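Getting the dismantling cell back into shape

Last month I took over the cell that takes old desktop computers apart. Eckhard Thiele built most of it and looked after it until he moved across to the Kallon line, and he left me a folder of notes and a drawer of spare screws. I have spent most of my time on the gripper and the teaching points, so this post is mainly about those.

The job of the cell is simple to describe. A tower goes on the bench on its side with the panel off, and the arm reaches in and pulls out whatever it has been taught to pull out. Cards come first and memory after that. The processor is last, and we still do that by hand more often than I would like.

Most of the trouble has been with cards. Eckhard's approach was to come straight down from above with the fingers nearly closed, open them a little just over the card, and then grip. It works well when the tower is sitting where the program thinks it is. When the tower has shifted by a couple of millimetres, one finger lands on top of the card, the arm feels the push and stops, and someone has to walk over and clear it. 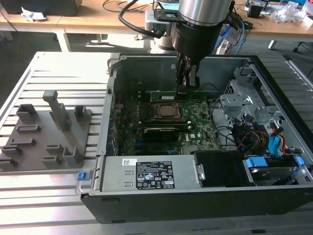 What I changed on the approach

I raised the point where the fingers open, so there is more room to see what is going on before anything touches. Then I slowed down the last stretch. Usa Prasertsri thought I had slowed it far too much, and she was right, so it is now halfway between her number and mine. The cycle is 6 seconds longer than it was. I can live with that.

I also moved the cable. It used to be tied tight along the wrist, and every time the last joint turned past a certain angle it pulled on the plug. After enough of that we began losing the gripper signal for a moment at a time, which the controller reports as a gripper fault, and I wasted a Monday looking inside the gripper for something that was wrong with the plug. The cable now has a loose loop with enough slack for the full turn. If you do this on your own arm, run the joint slowly to both ends by hand before you tie anything down. I didn't the first time and had to cut the ties off again.

The gripper itself

The fingers are driven through links, and the links are held with hex screws. They work loose. Eckhard's notes say to check them every 4,000 grips, and the counter said 1,415 when I found the first one I could turn with two fingers. I don't think his figure is wrong for what he was doing, but he was picking up plastic parts from Schmieder at the time, and those weigh nothing and don't fight back. A card that has been in its slot for years does.

So I took the whole thing off the arm and went through it on the desk. Each screw came out, got cleaned, had a small drop of medium threadlocker and went back in. I tightened them with the small torque driver and put a paint mark across the head so I can tell at a glance if one has moved. One link had a worn hole and I swapped it for a spare out of the drawer. The spring was fine. I gave the pivots a wipe of light grease and took nearly all of it off again, as grease picks up dust and these old computers are full of dust.

When it went back on I checked the fingers for centre. You close them on a gauge pin standing in the bench fixture and watch whether the pin is pushed to one side. Ours was pushed to the left. The adapter plate had been put back one hole out, which was my doing, and it took me longer than it should have to notice.

Teaching the points again

With the gripper off and on again, none of the old points could be trusted. I taught them all from scratch, going from the wrist camera. The way I do it is to find a few things on the board that are easy to see and don't move, and work from those. The processor frame is a good one. It is square and it has clear edges, and it is bolted down. The ends of the memory slots are good as well because of the white latches, which stand out even when the light is bad.
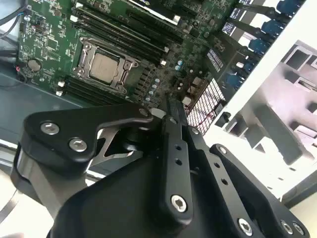 Wrist camera view over the board, with the gripper fingers and the processor in its frame.

The light was bad, as it happens. A white case throws a lot of it back, and with the lamp where Eckhard had it the side wall came out so bright that the camera turned everything else down. I moved the lamp further back and turned it towards the ceiling. Mareike Hamann suggested a diffuser from Ornetti that she uses on her own station, and I may still try it, but for now the ceiling does the job.

After that I saved the points in a new file and kept the old one. Please keep the old one. I have been in the position of needing yesterday's points and not having them, and it is a long evening.

Loose wires

The fingers can get past most things if you come in at the right angle, but they can't get past a wire that isn't where you expect it. Towers come to us in all states. Some have the cables folded neatly out of the way and some have them lying wherever the last person dropped them.

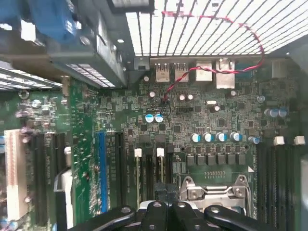
For a while I tried to teach the arm to push wires aside with the back of a finger. It managed on some and caught on others, and once it caught it would drag the wire along to the next point and upset that one too. Kadir Ağca watched me do this for an afternoon and then asked why I didn't just spend a minute on each tower with a pair of snips before it went on the bench. So now there is a step on the sheet for the person loading. Cut or tuck anything that crosses the cards, and leave the rest alone.

I left a stop in the program before the first grip. The arm goes to a look position above the board and waits for a button. When I am sure of it I will take the stop out, but I have said that for a few weeks now.

Where it stands

The last batch from Prinside had 9 towers in it and the arm stopped on one of them, for a card that was screwed in as well as clipped. The loader had missed the screw. The paint marks on the gripper had not moved when I looked afterwards. I have put the screw check down at 1,000 grips for now and will let it out slowly if the marks stay put.

Still to do: a proper side stop on the bench so the towers can't shift in the first place, a label on the adapter plate saying which hole, and a second set of fingers so I can change them over without stopping for half a day. Nkrumah Quansah has a drawing for the side stop and I owe him the measurements for it.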